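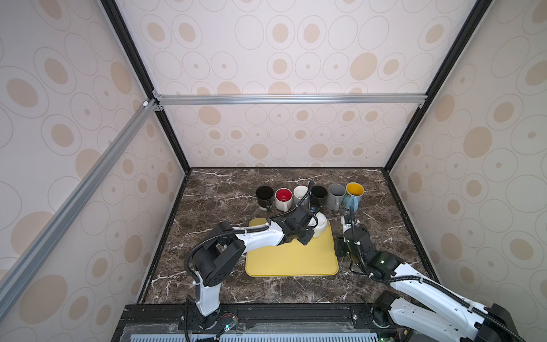

Removing tea and coffee stains from mugs: what works for you?

Cultcombe Home Forum > Kitchen > Cleaning and Care

sivier_lane
Posted 12 Mar 2022
We have hard water here and every mug in the house has a brown ring inside. The dishwasher does nothing for it. I've tried regular dish soap and a sponge, and an overnight soak in plain hot water. The ring gets lighter and then it's back within a week. The mugs are glazed stoneware, mostly from the Kerna outlet, bought over several years. What do people use that doesn't ruin the glaze?

pantry37
Baking soda and a damp cloth. Make a paste, rub it around, rinse. Takes a minute per mug. I do mine when I clean the coffee maker.

harborkettle
Baking soda is fine for light stains. For old ones I use denture tablets. One tablet per mug, fill with warm water, leave it a few hours, then wash as usual. The store brand works the same as the expensive kind.

oldmillroad
I'd skip the baking soda. It's an abrasive. A mild one, but if you do it every week for years you dull the glaze and then the stains grab faster. I have two mugs that went that way.

pantry37
I've done it for a long time and mine still shine. What were you scrubbing with? If it was the green side of a sponge, that's your problem.

oldmillroad
It was the green side some of the time, I'll give you that. I still think soaking beats scrubbing. I use oxygen bleach powder, one spoonful in a sink of hot water, and do the whole row at once. I line them up along the back first so I can see which ones need it and which don't.
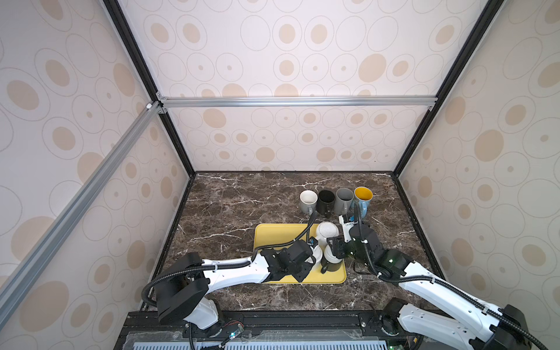
The ones that only need a rinse go back in the cabinet and the rest go in the sink for an hour. Wash them with soap afterward and rinse well. Don't use the powder on anything with gold or silver trim. It can take the shine off.

sivier_lane
Thanks. Does the powder leave a taste? I had that happen with regular bleach once and had to run them through the dishwasher twice.

oldmillroad
Not if you rinse. I've never tasted it.

tallspoon_256
White vinegar. Hard water is half your trouble. The minerals stick to the glaze and the tea sticks to the minerals. Fill the mug with half vinegar and half hot water, wait 20 minutes, then wash. After that any of the other methods goes faster. Just don't mix vinegar with bleach.

harborkettle
Agree on the vinegar for scale. It did very little for the stain itself when I tried it. I'd do vinegar first and the tablet second.

marlow_631
Am I the only one who leaves them alone? A stain isn't dirt. I wash mine with soap and the ring stays, and the tea tastes the same.

pantry37
Fine until you have company over.

marlow_631
My company gets the clean ones.

sivier_lane
Update. I picked up a 500 gram tub of oxygen powder at Omoregie Hardware and did the vinegar first like tallspoon said. All the rings are gone except on one mug with fine cracks in the glaze. I'm guessing the tea got under the surface there. I also wiped down the marble afterward, plain water only and no vinegar.
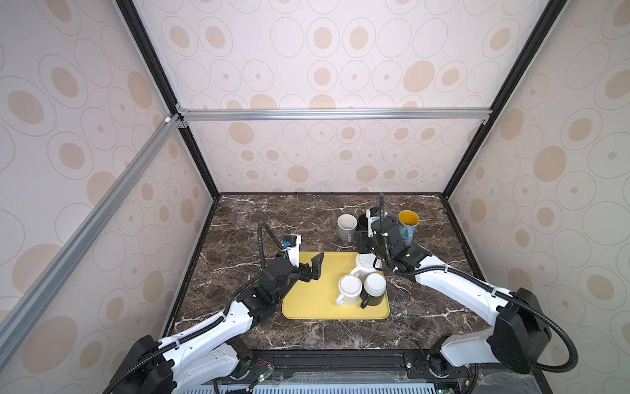 Dark brown marble with lighter veining. Keep vinegar off it.

tallspoon_256
Good call on the water. Vinegar will etch marble. The cracked one won't come clean, so use it for pens.

sivier_lane
It's holding pens now. I'll check back in July and say how fast the rings return.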